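Acta de la reunión de ambientación – Sala Otton, edificio Vostgate
26 de noviembre de 2022

Presentes: Zanele Makhubela (preside), Razia Naqvi, Rizwan Memon, Haris Baloch
Excusa su ausencia: Zamfira Văduva, que mandó sus notas por correo
Redacta el acta: Rizwan Memon

1. Acta anterior

Se aprueba con una corrección de Haris: la alfombra que se descartó en mayo era la de 101 cm de ancho y no la redonda. Queda corregido. La redonda sigue en el almacén de Fomness, enrollada y bien contenta.

2. El rincón del tocador

Empezamos por lo que todos teníamos ganas de tratar. ¡El tocador blanco se queda! Después de tantas idas y venidas con el catálogo de Laskowska, ya no hay discusión posible: con su frente curvo y esa talla de volutas y flores, le da a la sala un carácter que no tenía. Zanele recordó que en la primera visita más de uno lo veía recargado para un espacio tan claro y tan diáfano. Quien escribe era uno de ellos y lo retira con gusto, que conste en acta.

Se habló sobre todo del tablero. La superficie blanca y lisa pide muy pocas cosas encima, y Zanele propuso trabajar solo con objetos pequeños y en tonos tostados u oscuros, que se recortan de maravilla sobre el blanco. Lo grande (cajas, lámpara de pie corto, el joyero de tres cajones) se iría a otro mueble.

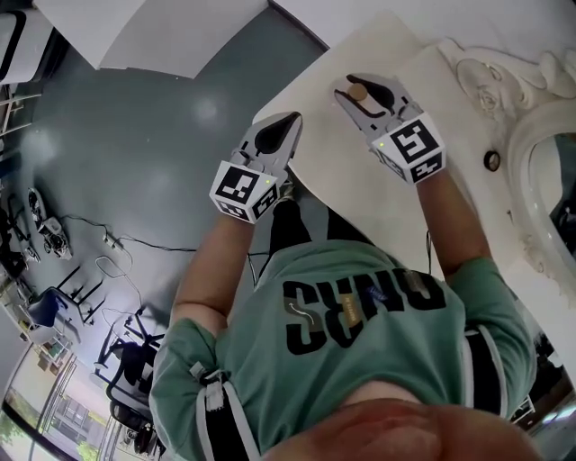
Razia Naqvi opinó que lo de los objetos pequeños le parece estupendo siempre que no acaben todos en fila contra el borde de atrás, como en una estantería de farmacia. Pidió que se dejen agrupados hacia un lado, a mano de quien se siente, y que el centro quede libre para apoyar los codos, «que para eso es un tocador y no una vitrina». Hubo risas y acuerdo general.

Haris preguntó si se iban a usar también los frascos altos. Razia los probó en su casa y dice que tapan el espejo por abajo, así que se descartan. Se quedan los bajitos. Rizwan tiene todavía en una caja los platillos de cerámica de Fomness y los traerá para probar uno, solo uno, debajo de las piezas pequeñas.

Acuerdos:
– Tablero despejado en el centro, grupo pequeño a un lado. Responsable: Razia.
– Nada más alto que el arranque de la talla del espejo.
– Limpieza del tablero con paño suave y agua, sin abrillantador. Haris contó lo que le pasó a la mesita de su hermana y nos convenció enseguida.

3. Luz y ubicación

Aquí llegó el correo de Zamfira, que se leyó entero porque es un gusto leerla. Defiende mantener el mueble donde está ahora, cerca de la ventana, y no llevarlo bajo la entreplanta como se propuso en su día. Su argumento es que los perfiles dorados de la talla necesitan luz de día, y que los fluorescentes de debajo del altillo los dejan planos. También le encanta que desde ahí se vea la barandilla negra al fondo – «lo más delicado de la sala contra lo más sobrio», escribe – y que al otro lado asome el verde por la ventana.
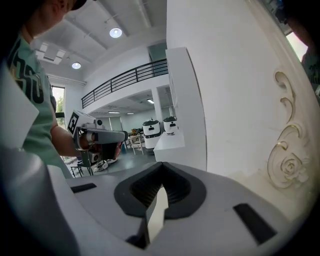

Zanele estuvo completamente de acuerdo y añadió una cosa práctica: el pasillo de suelo gris tiene que quedar holgado. Con la banqueta sacada hacen falta 92 cm por detrás para pasar sin rozar a nadie, y en la ubicación actual salen de sobra. Haris midió de nuevo durante la pausa y lo confirmó, metro en mano y encantado de haber encontrado por fin una utilidad al metro que le regalamos.

Se planteó si convenía añadir una luz propia al tocador. Opiniones divididas. Razia querría una lámpara pequeña de pantalla clara; Haris teme que se refleje en el espejo y moleste. Se hará una prueba con la lámpara de Otton que ya tenemos, a última hora de la tarde, y se decide en la próxima reunión.

Acuerdos:
– El tocador no se mueve. ¡Bien, Zamfira!
– Prueba de lámpara. Responsable: Haris.

4. Espejo y banqueta

El espejo ovalado gusta a todo el mundo. La talla tiene muchos recovecos y coge polvo, de modo que Rizwan se ofrece a repasarla con una brocha de cerdas blandas cada cinco días mientras dure el montaje. No le importa nada, al contrario, es un trabajo muy relajante y se descubren hojitas nuevas cada vez.

Zanele insistió en que antes de dar por buena cualquier colocación hay que sentarse. De pie todo parece al alcance, pero una vez sentada la persona se inclina hacia delante, estira los dos brazos y lo que estaba al fondo queda incómodo.
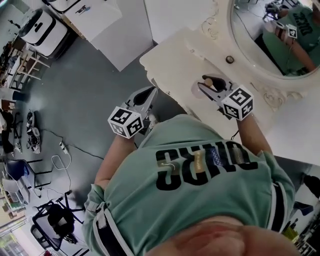
Por eso la banqueta importa tanto como lo que pongamos encima. La que tenemos a prueba mide 44 cm de alto y a Razia le queda perfecta; a Haris, que es bastante más largo, se le quedan las rodillas sin sitio. Vostgate ofrece el mismo modelo con patas regulables y tapizado en crudo o en verde salvia. Hubo un entusiasmo tremendo por el verde salvia, con un solo voto para el crudo (el de Zamfira, por correo, y avisando de que no piensa cambiarlo).

Acuerdos:
– Pedir muestra de tela en los dos colores. Responsable: Zanele.
– Preguntar plazo de las patas regulables.

5. Varios

Haris pide que se devuelvan las cajas vacías a Fomness, que ya han llamado dos veces. Rizwan las lleva junto con la alfombra descartada.

Razia trae para la próxima vez el cuaderno de telas de Laskowska. Quien tenga el rotulador blanco de retoques, que lo deje en el cajón de la entrada, por favor.

Queda pendiente para la próxima reunión: lámpara, color de la banqueta y platillo de cerámica.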